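Cendham Community Help
Phones and Mobile Plans

New phone shows 4G but calls drop to 3G or fail, same SIM was fine in old phone

Stullov
Posted 2021-12-12

Hello everybody. I bought the Eron phone in the unlocked version, directly from the maker's online store, for 1670. I moved my SIM card from my old phone, which is five years old. Mobile data works very well, but when I make a call, the 4G sign changes to 3G, and sometimes the call ends before the other person can hear me. With the old phone this never happened.

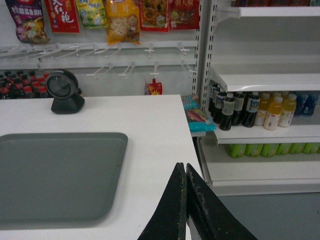
I already restarted the phone, took the SIM out and put it in again, and reset the network settings. The software is updated. My carrier says the account is in order and that I should speak to the maker. The maker says I should speak to the carrier. I read that the 3G network in our area will be closed in March, so I am worried that I will then have no calls at all. Is the phone broken, or is it a setting? I have 14 days to return it and I would prefer to keep it, the screen is very nice.

Grīnberga
Member, 3498 posts

I had the same trouble with an unlocked phone. Most likely it is not broken. Your calls are not using VoLTE, which means voice over the 4G network. When VoLTE is off, the phone must go down to 3G for each call.

Please look in Settings, then Mobile Network, then your SIM. There should be a switch with the name "VoLTE" or "4G Calling". If you see it, turn it on, restart, and make a test call. The sign should stay on 4G during the whole call.
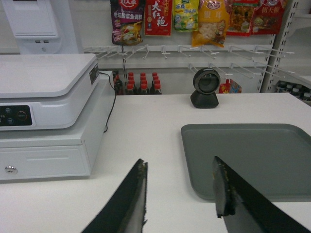

If the switch is missing, there are two usual reasons. The first is an old SIM card. Mine was from the time of my first smartphone, and the carrier changed it for free and I kept my number. The second is that the carrier has not approved your exact model. Find the model number under About Phone and compare it with the list on the carrier's website. One letter of difference at the end is important, because the same phone is sold in several versions for different countries.

When you talk to support, do not ask "does my phone work on 4G". They will say yes, and they mean the data. Ask if VoLTE is active for your line and for your model. 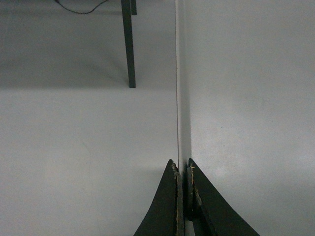
I would do all this before the 14 days are finished. If your model is not on the list, I would return it. Some makers add the support later with an update, but I waited for one such update almost a year and it did not come.

cell1974
New member

just get a different carrier, mine works 100% with every phone i ever had. also try turning off wifi calling, that helped me with dropped calls but it was another brand so not sure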